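Jullden Fine Joint Grout, Bright White

Product code JFG-103
Manufacturer: Jullden
Supplied by: Cernico Tile Supply
Pack size: 15 lb pail, powder
Data sheet revised Dec 14, 2022

Description

Jullden Fine Joint is an unsanded, polymer-modified cement grout for narrow joints in stone, porcelain and glazed ceramic tile. It is suitable for interior floors and walls, including shower walls and backsplashes. It is mixed with clean water only. No latex additive is required, and none should be used.

The fine filler does not scratch polished faces when worked with a soft rubber float. For joints wider than 1/8 inch, use the sanded version from the same range. Do not use either product in movement joints, changes of plane or perimeter gaps. Fill these with a color-matched silicone.

Color selection

Grout color should be chosen against a dry sample of the tile, under the lighting planned for the room. Bright White is the lightest of the range and has a slight blue cast next to Ivory and Chalk.
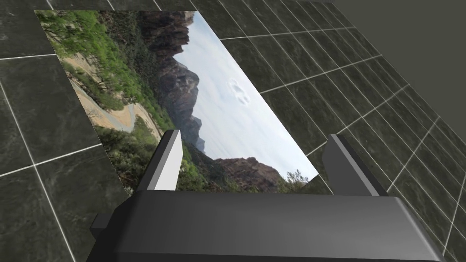

Contrast between grout and tile has a large effect on how the layout reads. A matching shade hides small differences in joint width; a light shade on dark stone shows all of them. On the deep charcoal-green tile, the thin white joints form a clear grid, and the faint lighter veining in the stone looks quieter next to them. With this kind of pairing, set out the floor with spacers and check lines in both directions before the adhesive sets. Žukauskas leveling clips are compatible and leave no residue in the joint.

Dark natural stone can pick up white pigment in open pores. Apply a grout release or penetrating sealer to the tile before grouting, and test on an offcut first.

Mixing and application

Add powder to water and mix with a paddle at no more than 400 rpm until free of lumps. Let stand for five minutes, then remix without adding water. Pack joints fully with the float held at a low angle and remove excess on the diagonal. Begin sponging when the joint resists a light thumb press - usually 20 to 30 minutes at room temperature. Excess wash water is the main cause of patchy color in white grout.

Technical data

Joint width: 1/16 to 1/8 inch
Pot life: 45 minutes
Foot traffic: 24 hours
Application temperature: 50 to 90 °F
Shelf life: 12 months, unopened, stored dry

Related products

Lolach Penetrating Sealer, 1 quart
Jullden Sanded Joint Grout, Bright White
Jullden Silicone, Bright White

Ordering

Pails ship singly or by the pallet. For jobs over 800 square feet, order all pails from one batch; batch numbers are printed on the lid. Technical questions: Tae-yang Ha, Cernico product support.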